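3.2 Demonstration of the memory insertion task

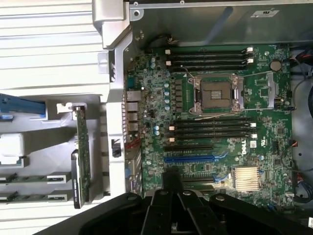
Figure 2. View from the wrist camera during a demonstration. All eight memory slots of the workstation board are empty.

The second task in our study is the placing of a memory module into a desktop workstation. We chose it because the clearance is small and the force needed at the end of the motion is large compared with the force that is allowed during the approach. A person who does this work by hand does not think much about the change between these two phases. When the same person must do it through a robot, the change becomes the main difficulty, and the demonstrations should contain it clearly if a policy is to learn it.

We compared 2 ways of giving the demonstration. In the first one, which we call hand guiding, the operator holds the last link of the arm and moves it directly, while the controller compensates only for gravity. In the second one the operator sits at a separate desk and moves a small leader arm, and the follower arm copies the motion. The software for both ways is Flakine, which was written in our laboratory and was already used for the cable task in Section 3.1. The operator in the second condition sees only the wrist camera and one fixed camera behind the work table. No force is returned to the hand.

The workstation lies on its side, with the side panel taken off, so that the board faces upwards. On this board the memory slots are arranged in two banks of four, one on each side of the processor socket, as can be seen in Figure 2. The symmetry was not planned by us, but it was useful. A policy trained only on the upper bank can be tested on the lower bank without changing the computer, and the neighbouring parts are different in the two cases. Under the lower bank there is an expansion slot very near, and the operators told us that this made them more careful with the fingers there.

Each demonstration was divided into 3 phases: approach, alignment and pressing. The borders between the phases were marked by the operator with a foot pedal, and later corrected by the second author from the recorded joint torques. The correction was needed mostly for the border between alignment and pressing, where the operators in the remote condition pressed the pedal too late – often after the module had already touched the bottom of the slot. We kept both versions of the marks in the data.

In total 496 demonstrations were recorded by 26 operators. Half of the operators were technicians from the repair workshop of Wróbel, and the other half were students with no experience in computer assembly. All of them made a short practice session with the Drirkemance training board before the first recording. We did not remove failed trials. A trial was called failed if the module was not locked on both sides, or if the safety limit of the arm stopped the motion.

One point must be mentioned about the camera. The black fingers cover a part of the view at the bottom of the image, and when the arm goes down this part becomes more important, as the contact point is near to it. In hand guiding this does not matter for the operator, who looks at the slot directly. For the learned policy it matters in both conditions, and we return to this question in Section 5, where the input from the fixed camera is removed.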